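People & Workshops | Interviews

Teaching hands: an afternoon with Dulce Zamudio

I'd been pestering Dulce Zamudio for an interview since I first heard what she does for a living, and in March she finally gave in. She met me off the bus in Karkville with a flask of coffee and an apology for the state of her car. The back seat was full of empty boxes. "Don't move those," she said. "Those are work."

Dulce runs the demonstration side of things at Cevard, a small outfit that teaches robots to do household jobs by having people do them first. She used to be a piano teacher, and once she'd told me that I couldn't stop hearing it. She talks about wrists a lot. She talks about people rushing.

There are 2 ways of showing a robot a job, she explained, and she has strong feelings about both. The first is remote control: you sit with a pair of handles and the arm copies you. "I learnt on that," she said. "It's lovely when it works. But there's a tiny delay, and you're looking from the wrong place, and you end up moving like somebody under water. Then the robot learns to move like somebody under water!"

The second way, which is mostly what she does now, is to leave the arm out of it altogether. You hold the gripper yourself, with a camera fixed to it, and you go and do the job wherever the job happens to be. A bedroom, a kitchen, somebody's shed. The recording keeps what the gripper saw and how it moved, and the arm gets its lesson later on.

I asked whether it felt odd, tidying up with a claw.

"For the first week, yes. You want to use your fingers, and you haven't got fingers, you've got 2 pads that open and shut. Rutilio dropped everything. He's very good now, but he did drop everything."

Rutilio is Rutilio Quezada, who shares the home visits with her and who put his head round the door at this point to say it had been one mug. (Dulce held up 3 fingers behind his back.)

What surprised me is how fussy the whole business is. If you hesitate, the hesitation goes in. If you grab at something, miss and grab again, that goes in too, and Dulce rather likes those. "I used to bin them," she said. "Then Aurelio told me off. He said, what's the robot going to do when it misses, sulk?" Aurelio Manríquez trains the models from what she and Rutilio bring back, and I gathered he's told her off more than once – and that she has returned the favour.

Her target is 100 good demonstrations of a job before she hands it over to him, and she changes things about in between. Different bedding, different light, things on their side, things half under other things. Neat rows are no use to her. A robot that has only ever met neat rows, she says, goes to pieces in a real house, and I said the same could be said of me.

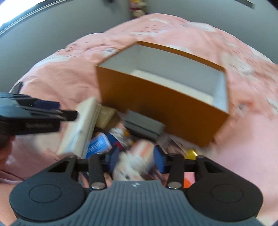

Boxes are her favourite and also her nemesis. A soft toy forgives you, she says, you can pinch it anywhere. A box has to be taken square on, or it swings round and slides out of the pads, and a light one will skate off across the covers before you've closed on it. She showed me on the arm of the sofa with my own glasses case. You come in low, you wait a moment, you close. She made me try it and I knocked it on the floor 7 times, which she said was promising.

Did she ever go back to the remote handles? "Oh, for heavy things, yes. And for drawers. I don't want to be the one holding it when a drawer sticks." She has a soft spot for the old rig, I think, though she'd call it patience.

We finished the coffee and I asked what she'd like to teach next. Fitted sheets, she said straight away. Aurelio has begged her not to. She's already bought 2.

I got the later bus home with my glasses case in my pocket, practising on it all the way – low, wait, close – until the man opposite changed seats.

Contact us | Copyright Fikier Local Voices | Back to top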